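Bun notes, June, batch three (test kitchen bench, small electric steamer)

Started 7.40, kettle on first, scales still drifting so used the old ones. Room chilly. Elikem in at eight and took over the pleating — his are neater than mine and we might as well have them all made by the same hand.

Aim today: stop the bottoms going soggy and stop the tops collapsing. Same dough as batch two apart from the water. Steamer on the white table by the wall.
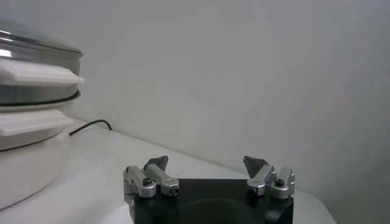
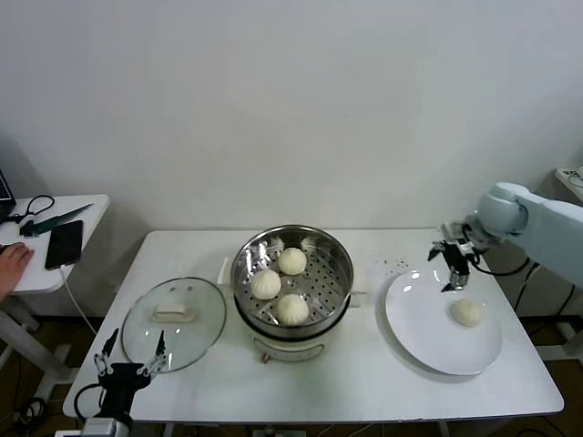 Dough as made:
plain flour 445 g (Odow, the low protein one, new sack)
water 264 g, tepid. Too much. See below
sugar, two level spoons
instant yeast, one small spoon
oil, a splash, Elikem poured, not measured. Must measure next time
pinch of salt

Mixed by hand, kneaded till smooth, rested under a damp cloth. Very sticky for the first few minutes, nearly gave up and added flour, didn't. Came together on its own in the end. Would still take the water down. Suryani says her mother goes by feel and never weighs a thing, fine for her mother, no use to us if we want to write it up for the handout.

Filling: cabbage and mushroom, cooked down and cooled. Chopped too coarse again, big bits of stalk poke through the wrapper when you pleat. Squeeze it out properly before it goes in!! Left a puddle in the bowl this morning and that was after I'd drained it once.

Shaping. Roll thin at the edge and leave the middle thick, Elikem keeps saying this and I keep rolling flat. Pleat round with thumb and finger, turn the bun not the hand, twist shut at the top. My two went in the practice tub, not counted for anything. One had opened by the time I'd found a lid for the tub.

Proof: 15 minutes on paper squares with a cloth over. Probably short given how cold the room was. Hidayah thought they wanted longer, she pokes one with a wet finger and if the dent comes back slowly it's ready. Ours sprang straight back. Went ahead anyway as we'd lost time on the filling.

Steaming. Cold start, water to the line, lid on, timer from when steam shows not from when you switch on. That was the muddle in batch two — Kamarul S. timed from the switch and I timed from the steam and we then argued over whose numbers went in the book. From now on it's STEAM SHOWING, both Kamaruls please note, and write initials properly, K.S. or K.O., I can't tell the handwriting apart.

Heat off, then wait before lifting the lid. Didn't wait long enough on the first go, hissed at me, drips everywhere. When you do lift it, tilt it away from the buns so the water off the inside runs to the back. Second go better.

Results, such as they are

Tops: held. Pleats stayed clear, no big collapse like last time. Slight wrinkle on one, could be a drip.

Bottoms: still damp. Better than batch two but if you leave them sitting over the water they go gluey underneath. Want them lifted out on to a rack, a flat plate just traps the steam. Hiltach catalogue has a small wire one, asked Suryani to put it on the next order.

Crumb: tight near the base, nice and fluffy at the top. Looks underproofed to me. Hidayah too polite to say so but she had a face on.

Filling: tasty, underseasoned. K.O. wants white pepper. K.S. wants chilli oil and wants it on everything. Pepper next time, oil on the side.

Colour: a bit creamy, not proper white. Don't mind that at all. The Magbanua class might, the last lot asked why theirs weren't like the shop ones. It's the flour, tell them it's the flour.

Crowding. They swell more than you think. Three on a tray this size is plenty, tried squeezing more on in batch one and they stuck together and tore when we pulled them apart. If we're doing a class we need a second steamer or we do it in relays, and relays means the last ones in overproof while they wait. Could stagger the shaping. Ask Elikem how they managed it at his old place, he did mention a rota.

Paper squares: the waxed ones peel off clean, the cheap ones don't. Binned the rest of the cheap ones. Cabbage leaf under the bun also works, K.S. swears by it, not tried it here yet.

Limescale. Base of the steamer had a crust when I filled it. Descaled after with citric acid, two rinses. Whoever used it before, please empty it when you've done, it had old water standing in it. Put a note up.

Table wiped after, crumbs get everywhere and the wall side is a pain to reach. Cloths in the wash.

Changes for batch four
flour 445 again, water down. Try 240ish? No — go down in small steps or we won't know what did it. Suryani to pick the figure and write it on the board beforehand
filling chopped finer, squeezed twice
filling total 300 g made up, more than enough today, rest is in the fridge labelled, use it by tomorrow or chuck it
measure the oil
longer proof, somewhere warmer, oven with just the light on maybe
lid tilted back, wait first
straight on to a rack

Not changing the yeast. Hidayah would like to but one thing at a time and we've already got too many on that list.

Phoned Wistico re the replacement seal for the big steamer, on hold for ages, then told to email. Emailed. Til that turns up we're on the little one.

Leftover dough: knotted it and steamed it plain, K.O. had it with jam. Said it was the best thing we'd made all morning. Bit rude but I tried a corner and he has a point. Worth a line in the handout for people who don't want to faff with filling.

Elikem out at noon, back for the afternoon batch. Scales want a new battery, flat square sort, none in the drawer.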